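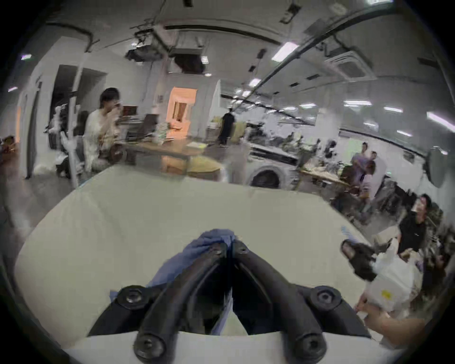
Latifa Tazi is on her second coffee when I get there, a bit before ten, and she doesn't get up. "Sit anywhere that hasn't got cloth on it," she says. Which narrows it down.

She runs the folding side of Draltico, a small linen service that lends sheets, towels and napkins to guesthouses and takes them back dirty. Four people on a normal morning. September is not normal. Weddings, mostly, and one guesthouse that changed all its beds at once and phoned after.

I'd asked to talk about sheets. She finds this funny.

"People think it's the washing. Washing is a button." She waves at nothing in particular. "It's the big flat things that eat your day. A sheet is bigger than you are. You can't argue with it."

Her method, as near as I could get it down: find two corners on the same short side, hands inside them, bring them together, then run one hand along the edge until you get to the next corner. Don't hunt for it in the middle of the heap. Lay it on the table once it's in half, smooth from the fold outward, and only then think about thirds. Fitted sheets she'll do last, when she's warmed up -- or gives them to Mounir.

Mounir Amrani, folding at the other end, doesn't look up. "She gives them to me," he says.

He has been here two years. Before that he was in a restaurant, where he folded napkins into shapes he now refuses to discuss. What did he have to unlearn? "Speed. I was fast and everything was crooked." A crooked sheet looks fine on the pile, he says, its when you put eleven more on top that the whole thing leans. He checks a stack by crouching down and looking at it side on. If the folded edges don't line up he takes off the top ones till they do.

Small cloths are a different job. Cleaning rags, dusters, the odd napkin that's lost its set. Latifa doesn't fold rags at all any more. "Flat or in a bag. Who is going to inspect a rag?" Sanaa Ait Ali, who did the job before her, folded every one in quarters, and there was some feeling about the change. Latifa shrugs. Sanaa still comes by.

Bags are a sore point. Everything going out has to be bagged and the bags are thin, so she puts the heaviest piece at the bottom, fold side down, and stops well before it's full. A bag you have to fight shut will split on the stairs. She learned that on somebody elses stairs, 18 pillowcases, rain. She does not want to say more about it.

I ask what the most they've done in a day is. "344 pieces. Abdelghani wrote it on the wall and I made him paint over it." Why? "Because then it's a target."

The phone goes, she takes it, comes back having agreed to something. More tablecloths. Round ones, she says, and Mounir does look up at that.

Round ones get folded in half, then half again, then the curved edge tucked in so it'll sit in a square stack. She shows me with a paper napkin. I try it, get it wrong, she takes the napkin back and wipes the table with it.

Any advice for people at home, with one cupboard and no long table? She thinks. "Use the bed. And do it the same day -- if it sits in the basket overnight you've got to shake out every crease again." Then, after a bit: "Keep the pillowcases with the sheet they belong to. Put the whole set inside one of them, I don't care how it looks."

She's already pulling the next one toward her, feeling along the hem for the corner.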